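Häufige Fragen zum Probenversand

Welche Proben nimmt Zasteo an?
Wir untersuchen Trinkwasser, Brunnenwasser und Wasser aus Heizungsanlagen. Abwasser nehmen wir nicht an.

Wie bekomme ich die Flaschen?
Das Probenset Flimer bestellen Sie über das Formular. Es enthält 5 Flaschen, Etiketten und den Rücksendeschein.

Wann sollte ich die Probe abschicken?
Möglichst am Tag der Entnahme. Was bis Dienstag bei uns eintrifft, wird noch in derselben Woche angesetzt - Feiertage ausgenommen.

Kann ich die Flaschen auch persönlich abgeben?
Ja, an der Annahme in Kollemlow, werktags bis 14 Uhr. Bitte den ausgefüllten Begleitschein mitbringen.

Wie lange dauert die Auswertung?
In der Regel 14 Tage. Bei Legionellen kann es länger dauern, weil die Kulturen Zeit zum Wachsen brauchen.

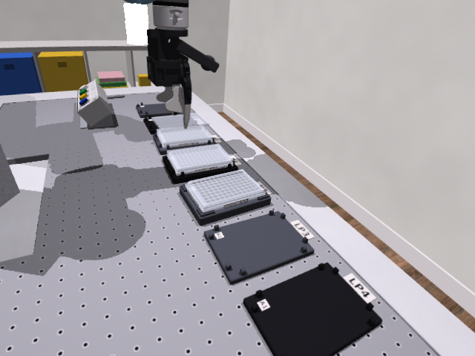 Den Befund erhalten Sie als PDF per E-Mail, auf Wunsch auch per Post.

Was passiert mit den Restproben?
Sie werden nach Versand des Befunds entsorgt. Eine Rückgabe ist nicht möglich.

Kann ich eine Untersuchung stornieren?
Bis zum Eingang der Probe kostenlos, danach nicht mehr.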